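An Afternoon at the Ondholm Robot Open House

Well, friends, I promised in the last newsletter that I'd report back from our trip out to Ondholm, and here I am at my kitchen table with a big mug of tea and far too many notes, so get comfortable!
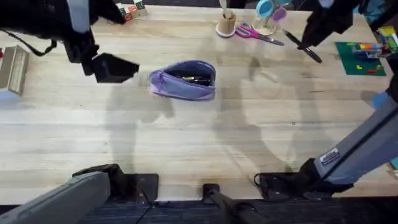 Two Arms and a Pencil Pouch

The table I stayed at the longest (long enough that Nele Nolte came looking for me, twice) was the one with the two robot arms reaching in from opposite sides. The job was tidying a desk. I had expected car doors or something of that sort, and what we got was a lavender zippered pouch full of pens and pencils, scissors with pink handles, a wooden pencil cup and a couple of toy bricks over on a green cutting mat. It looked so much like my own craft corner that I felt right at home.

Birsen Oral, who runs the Wurkness workshop, was wonderfully patient with us. She told us that a soft pouch is one of the harder things you can give a gripper, as it slumps a little differently every time you set it down, and a zipper is harder still. Her group has been practicing on desk items since December and is hoping to get to 1000 practice runs before they change anything on the table. I asked if the arms ever get tired of it and she was kind enough to laugh.

Ferhat Kırmızıgül wanted to know all about the motors, of course, and I'm afraid I drifted off toward the cookies during that part, but he has written it all down and will happily lend you his pages if you ask.

Going Again

The next open house is 9/7/25, and there is room for 200 visitors. Halldóra Juhl is putting together the carpool list, so let her know if you can drive or need a seat. Wear comfortable shoes, and do say hello to Birsen for me!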